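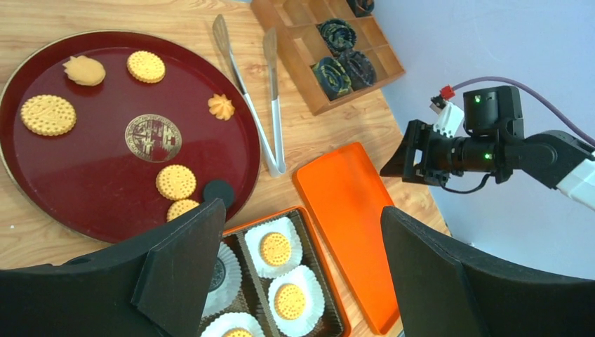 Home | Notebook | Projects | Archive | Contact

Packing bench notebook, Drirkik line
May 2019

I write this entry partly for myself and partly for the colleagues in Bavcombe who will get the same cell after us.

Assortment packing was always the work of people here. One box is filled from many kinds of biscuits and pastries, and the kinds change with the season, so the old machine from Noonan could never do it. It handled one shape only. Now the two arms do the picking and the people do other things near them. I want to note what these other things are, as the plan did not mention most of them.

First, the setting out. The arms need the pieces to lie apart from each other. Before, the packers took from a full heap with the fingers and did not think. Now a person must spread the pieces, and this person stands more and walks less. Two of the packers told me their shoulders are better but their feet are worse. I have asked for a soft mat at the bench.

Second, the broken pieces. With the old way a packer felt a crack by hand and put the biscuit away without a word. The arm closes on it and goes on. In the last long run we packed 1514 pieces and put 284 aside at the final check, most of them with damage at the edge. I do not know yet how many came cracked from the bakery. We never wrote this down when the work was manual, so there is nothing to compare with. We should have measured it in December, when everything was still done by hand.

Third, the paper cups. They stick together and the arms can not separate them. One person does the cups before the start, for almost 40 minutes. This is boring work and everybody says so. I propose to rotate it every day, not every week as it is now.

The mood is mixed. The older packers were proud of their speed, and now the speed is not theirs. One of them adjusts the grip force in the Edeck software better than I do, because she knows which biscuit is soft in the morning and hard after lunch. I think her pay grade must change if she does this work, and I have written so to the office. No answer yet.

To do:
- softer pads for the piped cookies, ask Bavcombe what they use
- count the cracked pieces BEFORE the cell, separate sheet
- mat
- move the stop button closer to the person who spreads, she must reach too far
- swirled pastries: grip lower, the top gets marks

The second shift had the force setting from yesterday - please write the value on the board when you change it.

3 comments | 2 shares

This site uses cookies to remember your settings. Accept | Read more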